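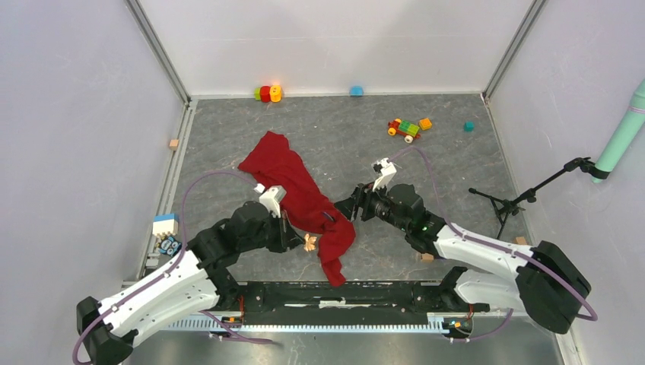
March 15, 2018

Cell back on after lunch. Left arm homed first time, right arm needed asking twice. The purple cable on the right wants more slack past the elbow before we try anything with a long reach. I've put this in the book before and I see from the book that I was going to do it then as well.

Red cloth again. Buschmann want mixed returns handled by August, meaning toys and play textiles out of the same crate, and the cloth is where the whole thing gets expensive. Blocks are fine. A block is where you left it and has edges. The cloth has a different idea of itself every time you put it down, and the planner spends a good while choosing a corner and then picks a fold. Tried lowering the grip threshold. It now picks a fold with more confidence.

Still to try:
— grip from the narrow end only, let the wide end drag
— both arms take hold before anything lifts
— move the blocks off the back wall, the approach angle there is poor
— new tape on the front beam

Imke Reinholz came over from the returns bench to watch and stayed 40 minutes, which on the Mallow timesheet goes under "training". I asked what she does with a cloth in a crate. She said she shakes it. I asked what she does before that and she said there isn't a before. Then she thought about it and said she pulls it towards her a little first, to feel whether something is caught up in it, and if it's heavy she turns the whole lot over onto the bench. I've been writing code for a fortnight to find the corner of a thing that she has never once looked for the corner of.

So, new plan: drag test before grasp. Pull a short way, read the load, decide. Put her name on it in the change log. She asked if that came with money. I said I'd find out, in the voice one uses.

Notes on the bench side, as we agreed to keep these and so far only I have.

The sorting itself has hardly changed. What has changed is what lands on the bench. Drorka takes the easy stuff at the first station now, so the people get what's left: sticky, tangled, missing a wheel, in the wrong crate altogether. The target per hour came over from the old mix untouched. Imke's words were that she used to have a nice dull stretch after tea and now every crate is an argument. I'd have called the dull stretch waste. I did call it that, in the proposal, page two.

Second thing is Atuvier. It flags an exception and somebody has to walk across and clear it, and the somebody is always whoever is nearest, so people have begun to stand elsewhere. The layout drawing does not show this effect. Suggest we rota it and count it as work. At present it counts as a gap in work, and comes out on the weekly sheet in orange.

Third, job titles. Two on the bench are now "cell operators". Neither has been shown how to restart the cell. I'll do that with them this week, properly, with the cover off, and not with the laminated card. The card says to call me.

Ran the drag test by hand on the teach pendant before going home. Load reading is noisy but there's a difference between cloth alone and cloth with a block inside, enough to set a line between them. Slow, though. Imke would have been through the crate and on her break. Set it going for 100 pulls overnight with the arms on low speed, log to the usual folder.

To do: slack in that cable. Ask Mallow about the hourly target, in writing this time. Find out who ordered the orange.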